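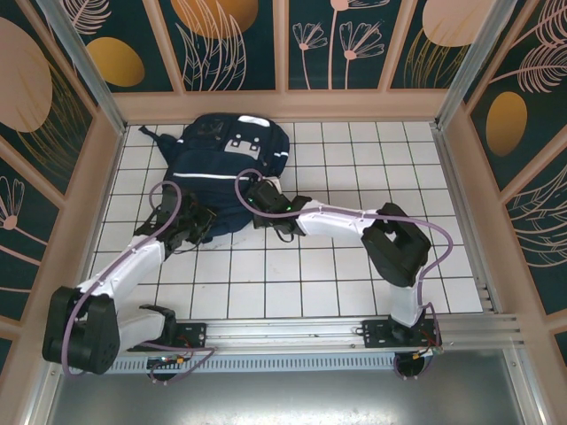 図1 対象としたバックパック(紺色、下部に反射ストライプ)

3.2 対象物の選定と形状の整理

本章では、通学用バックパックの収納状態と形状保持の関係を扱う。前章のトートバッグは開口部が一つで、底面の形状だけを考えればよかったが、バックパックは肩ひも、持ち手、前面部が互いに干渉するため、同じ測定手順をそのまま適用できない。

図1のバックパックは布地が柔らかく、表面にしわが生じている。下部には細い白色の反射ストライプが横方向に通り、前面上部には白い長方形のパッチがある。以下ではこの二つを位置の基準とし、ストライプを基準線A、パッチの下辺を基準線Bと呼ぶ。A-B間の距離の変化を、前面布のたるみの指標とした。

3.3 測定条件

床面は白色タイルとし、バックパックは背面を下にして置く。タイルの目地は姿勢の確認に用い、持ち手側を奥の壁に向けた状態を0度とする。内容物の条件は次の4種類である。

条件1 空
条件2 教科書のみ(底部に平置き)
条件3 教科書のみ(背面側に縦置き)
条件4 教科書と衣類(衣類を前面側に充填)

教科書の総質量は700 gにそろえた。各条件の測定は2回行い、その平均を採用した。測定前には前面布を手で一度ならし、肩ひもは背面の下に収めた。条件1ではこの作業の影響が大きく、ならし方の違いがそのままA-B間の値に現れたため、作業者をMarchukに固定した。記録と集計はMassaweが担当した。

3.4 結果

たるみが最も大きかったのは条件1、最も小さかったのは条件4である。条件2では底部のみが張り、上部の布が内側に落ち込んだ。条件3は背面側の形状が安定したが、前面のしわは条件1と大差がなかった。衣類による前面側の充填が、しわの抑制に最も寄与したと考えられる。

なお、条件4の1回目はファスナーの閉め忘れがあったため破棄し、再測定した値を用いている。生データは共有フォルダSalaの記録番号2507に保存した。肩ひもの長さの影響は未検討であり、5月の測定で扱う。

(2019年1月2日 Massawe、Marchuk)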